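Gripper fault in the sim, Monday

Spent the day on the runaway close. Notes while I still have the order of things straight.
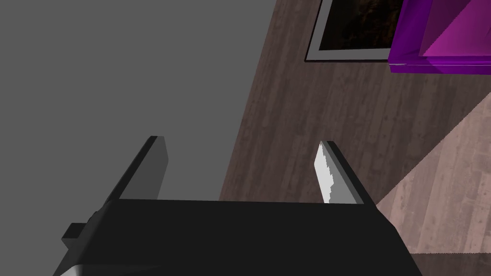 The short version is that the gripper in our simulator is ignoring its force limit under a condition I can now reproduce, and that the same condition could occur on the real arm. I have asked for the real arm to stay powered down until the controller is changed. Valdemar agreed to that before lunch, without much argument, and I would like it on record that he did.

How it started. The overnight batch on Grenen was 700 episodes of the pick task, randomized start poses, randomized light, the usual wood floor. I expected a handful of failures from bad approaches. What I got was 15 episodes that ended on a solver exception, all of them in the second half of the run. The log line was the same each time: contact penetration over tolerance, step rejected, episode aborted. The task score counts an abort as a miss, so the summary page showed a slightly poor night and nothing more. If I had only read the summary I would have moved on to the grasp tuning, as planned.

I opened the first of the 15 and stepped through it. The arm approaches, the fingers are open, all normal. Then the close command goes out, the fingers meet the object, and the commanded force climbs past the limit and keeps climbing. The limit is set at 15 newtons. The last value logged before the abort was 215. The solver could not keep the finger plates out of the object at that load and gave up.

My first guess was the contact model, for no better reason than that it has been the cause of the last three things that went wrong. I cut the timestep in half and reran the same episode with the same seed. It failed at the same simulated time with nearly the same force. Halved it again, same result. A contact problem would have moved. So I dropped that idea at 10:30, with some regret, having already told Peninah it was the contact model.

Second guess was the object mass. The randomizer draws mass from a range, and a bad draw has given us strange grasps before. I pulled the drawn values for all 15 and set them beside 15 that passed. No pattern. Friction, same. Light and textures should not matter to the force loop at all, and they don't.

Then I plotted time against episode and should have done that first. Every failing episode contained a pause. Peninah added the pause feature for the Kaijage people, who want to be able to stop the arm in the middle of a task, look at it, and let it carry on. The batch now inserts a pause at a random time in a fraction of episodes to exercise this. Most pauses fall during the approach and do no harm. In the 15 bad ones the pause falls after the close command has been sent and before the fingers have made contact.

What happens there is as follows. The close command sets a position target with the fingers fully together. The controller compares target with actual position and integrates the error, and the force limit is applied to the output. On pause, the output is held at zero, so the fingers stop where they are. The integrator is not held. It keeps adding the same error on every tick for as long as the pause lasts. On resume there is a very large stored term waiting.

That alone should still be harmless, because the limit sits after the integrator and would clip it. The second half of the fault is in the resume code. To avoid a jerk on restart, the resume path ramps the output from zero to the controller value over a short window, and the ramp writes straight to the actuator. It takes its value from upstream of the limiter. So for the length of the ramp there is no force limit. The fingers reach the object inside that window and squeeze with whatever the integrator has saved up.

Two faults, then, each one tolerable without the other. The ramp was reviewed (by me) and I passed it. I remember checking that the ramp was smooth. I did not check where it read from.

Confirmed it by hand after lunch. Gripper over the open floor, fingers apart, nothing between them. Sent close, paused on the next tick, waited, resumed. With nothing to grip, the fingers simply came together faster than they should, and the logged command went over the limit as predicted. Repeated with different pause lengths. The longer the pause, the higher the peak, in a straight line until the solver objects. Tick 2042 is where it crossed 15 newtons in the first run, if anyone wants to find the place in the trace.

It is easy to miss by eye. At normal playback speed an overforced close looks like a brisk close. I ran it past Peninah without telling her which run was which and she picked wrong the first time. There is no use asking people to watch for this one.

The real arm. It runs the same controller source with a different actuator layer, built from the same branch. The drive has its own current limit, set in the drive's firmware, and that would cap the force well below 215. Valdemar's first position was that this made it a sim problem. My position was that the drive limit was set to protect the motor and has nothing to do with fingers, either kind. A motor-safe current through that gearing is still several times what we tell visitors the gripper can do. And the pause is exactly the moment when somebody is likely to put a hand in. The whole purpose of pausing is to let a person go and look. He read the resume code himself after that and came back with the power key in his hand.

I checked the lab's logs for pauses on the hardware in the past month. There are several, all during approach or with the gripper already holding something. None in the bad interval that I can find. When the gripper is already holding, the position error also persists, so the integrator winds up there too, and I would have expected an overforce on resume. The hold state uses a separate force loop with the integrator off. That was luck. The comment in the code gives a different reason for it, to do with noise.

Changes made today, on a branch, not merged:

The integrator freezes on pause and is reset on resume.

The stored term is clamped at all times to what the limiter could pass. This should have been there from the start.

The resume ramp now reads downstream of the limiter.

The limiter is the last thing before the actuator write, and there is one actuator write. I found two others while doing this, one in the homing routine and one in a test helper. Homing was writing unlimited as well, though at low values. Both now go through the same function.

An episode that aborts on the solver is reported as a fault, in its own column, and the batch exits nonzero.

The last one may annoy people. It will turn a number of old runs red. I went back through the Gurnisa batches from May with the new report and found aborts with the same log line in two of them. Those were before the pause feature, so the cause has to be something else. I have opened a ticket and have not looked further.

Reran the 15 seeds on the branch. All complete, peak force at the limit and no higher. Started the full 700 again at 17:50 with the pause time drawn only from the interval between close and contact, so every episode should hit the condition. It will be done before I am up.

Not done yet. The test for this needs to live with the controller, with no simulator involved, so that it runs on every commit: feed a constant error, pause, resume, assert the output. Peninah is writing it and I have asked her to write it against the old code first and see it fail. The same test on hardware wants a load cell between the fingers and nobody in the cell. Kenditz has our good load cell and has had it since the spring. I wrote to ask for it back.

I also owe Kaijage a message. They have a copy of the controller from before the weekend, with the pause feature in it, and they have an arm. Drafted it twice. The first draft explained the integrator for two paragraphs before it got to the instruction. The one I sent says in the first line not to use pause and resume on powered hardware, and to power off before reaching in, and puts the rest underneath. Sent at 16:10, reply at 16:25 from their side confirming the arm is off. They asked for a date for the fix. I said after the load cell test and gave no date.

Valdemar wants the incident form filled in even though there was no incident. Fair enough. The form has no box for a fault found in simulation, so I used "near miss" and wrote an explanation under other remarks. He still has the key. Grasp tuning moves to later in the week.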